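Ondasum Wall Panel, Pale Lavender-White

Made by Safavi. Sold by the panel or in boxes of 11.

The Ondasum is a rigid, wipe-clean panel for lining utility rooms, workshops and small enclosures. It goes up over drywall, block or old tile, provided the surface is flat and dry. The face has a low sheen and evens out the light in rooms with no window.

Panel width: 58 cm
Panel height: 135 cm
Edges: square, uncut
Corner strips: sold separately

Fitting
Store the panels flat in the room overnight. Cut face up with a fine-tooth blade. Run adhesive in vertical beads and keep it 20 mm in from every edge. Press from the center outward. Fit the back wall first, then the sides, and finish the corners with metal strip.

Cleaning
Use warm water and a soft cloth. Puritia surface cleaner is fine for grease. Do not use scouring pads or solvent. Marker ink should be wiped off the same day.

Ordering
Flulolex ships full boxes on a pallet. Single panels go by parcel and take longer. Returns are accepted on unopened boxes only. The matching trim was restocked in March.

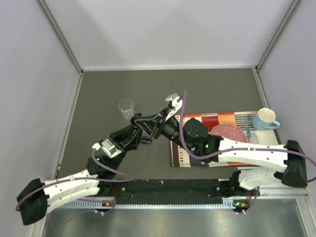
Pale lavender-white walls with a dark gray tabletop.
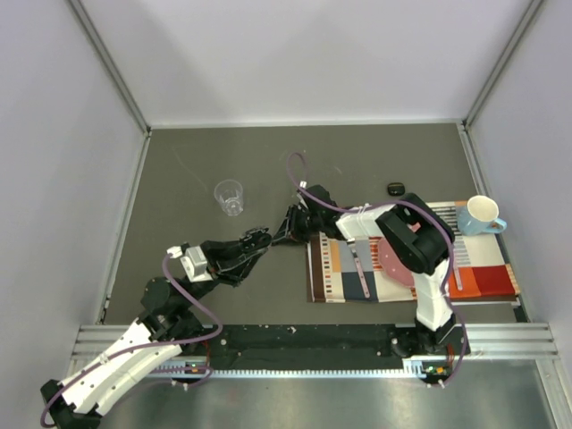
Can the panels be painted?
Paint will stick if the face is sanded lightly and primed first, but painted panels are not covered by the warranty.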